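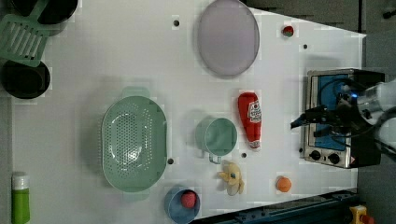 To: Terness budget watch list
Date: 2026-10-29
Subject: Re: Drultance relief and the school meals line

On the earlier question:

> The agenda says the Drultance business rates relief is
> "cost neutral". The same papers cut the school meals
> top-up for 536 pupils. Are the two paid for from the
> same reserve, or have I misread the table?

You have read it correctly. Both draw on the general reserve. The relief is shown in appendix B as income forgone and the top-up in appendix C as spending, so they never appear in one table.

"Cost neutral" depends on the firm adding 600 jobs at the Mutiso Road depot within 18 months. The draft agreement has no clause recovering the relief if it does not. The Restumow agreement had one, at paragraph 7, and the wording could be reused with small changes.

Two further points on the top-up:

The saving assumes that every family losing it also stops using the holiday scheme. I can find no basis for that in the papers. The holiday scheme has a separate budget and its own application form.

The consultation drew about 3,000 responses. The report gives the total but no breakdown by answer. I have asked for the breakdown under freedom of information and will post it to the list when it comes.

The vote is in December. Written questions have to name the appendix and the line number - the clerk's office returned two of mine last year for leaving out the line.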